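Workshop tips: Setting up a tube rack for robot hand trials

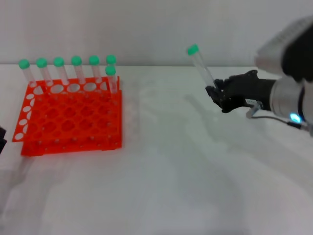
Most of our failed grasps came from the setup, so fix that first. Tharun Murthy and I ran 214 pick-and-place trials at Ellholm in August, and these are the habits we kept.

Tape the rack down. A rack that creeps 2 mm between runs will ruin a comparison.

Use capped tubes and grip low on the body. With the low grip we dropped three tubes. With the grip just under the cap we dropped 56.

Wipe the fingertips with a damp cloth every hour or so, then let them dry – dust from the caps makes them slick.

Keep the lighting the same all day. Pull the blinds if you have windows.

Write down the hole you started from as well as the result. We skipped this the first week and had to throw those runs out.

Spare racks are in the cabinet by the Pillai bench.

– Ashwin Nair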